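Givdale House Cleaning and Upkeep Fund
Progress report to the Harnevel Trust, January 2019

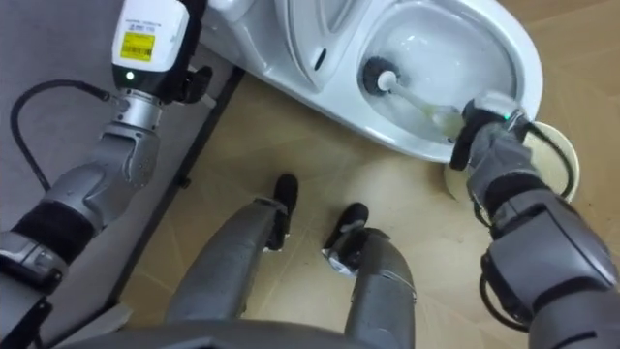
The washrooms have taken up more of our time this winter than any other part of Givdale House, and I think you will be pleased with where we have got to. When I wrote to you last, the ground floor washroom was the one our visitors complained about most, and I had a folder of their notes to prove it. The room has a new cleaning routine now, and the toilets are the heart of it. We settled on a plain round brush with black bristles and a pale handle, long enough to get down against the inner wall of the bowl near the water, where the old flat brushes always seemed to miss. The white ceramic has a good shine to it and the beige floor tile suits the room very well. I had wanted a darker tile, I will admit, and I was talked out of it.

You asked in your last letter for a plain account of the money, so I will give that next and save the rest of my chatter for afterward. The grant for this part of the work was $646. We have spent $622 of it, on brushes and holders, descaler, floor cleaner, gloves, two wall cupboards with locks and the printing of the cleaning cards. The receipts are in the envelope with this report. I would like to keep what is left for replacement brush heads in the spring, if you have no objection. I know the original budget did not have a line for those, and a short note from you saying yes or no would be plenty.

The cleaning cards took longer than they should have. Our first version ran to both sides of the page and used a good many words where a few would do – my fault entirely, as anyone who has read one of my reports will believe. The second version fits on one side. It starts with the toilets: cleaner under the rim first, then leave it to stand while you do the sinks and the mirror, then come back with the brush and work down from the rim to the water. After flushing, the brush is held over the bowl to drip before it goes back in its holder. The outside of the bowl and the base come next, and the floor is always last, working backward to the door. We printed the cards on stiff paper and hung one inside each cupboard.

Supplies have been a mixed story. The descaler from Notico came on time and does the job, though the smell is strong and we now prop the door open when it is in use. The brush holders we ordered through Antwi were the wrong size the first time, and it was close to three weeks before the right ones came. They did take the wrong ones back without charging us, and I was grateful for that.

There are still things I am not happy with. The upstairs washroom has hard water marks that come back within days, and I suspect the fill valve in the tank is letting water trickle through. A plumber has looked at it and promised a price. The extractor fan up there is also very noisy, and people switch it off, so the room stays damp longer than it ought to. Neither job was part of your grant, and I mention them only so that you have the full picture of the building.

Between now and March we plan to bring the upstairs washroom onto the same routine, go over the grout on both floors and put up a proper shelf for the spare rolls, which at present live on the windowsill. I will write again once that is done. You are very welcome to come and see the place in the meantime, and the kettle is always on.

With warm thanks for your patience and your support,

Albertina Paiva
House Manager, Givdale House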